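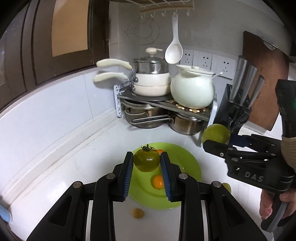
STESTORVILLE, June 9, 2025 — The robot takeover of the kitchen has been pushed back again, this time by produce.

Curnico, which has promised a machine that can tidy a counter since February, said Monday that its latest model moved fruit and vegetables onto a plate in 551 trials and got through 60 percent of them without dropping, squeezing or ignoring anything. Tomatoes did worst. Small ones rolled.

A full plate takes the machine 39 minutes. The company calls this "approaching household pace," and there are households where that may be true.

Rival Prellano has given up on counters for now and is trying its luck with store shelves, where a grocery on Wong Street has let it stock canned soup after closing. Cans hold still, and the store says 33 of them went up the first night, most with the label facing out.

Curnico plans to start on dishes next. It has ordered plastic ones.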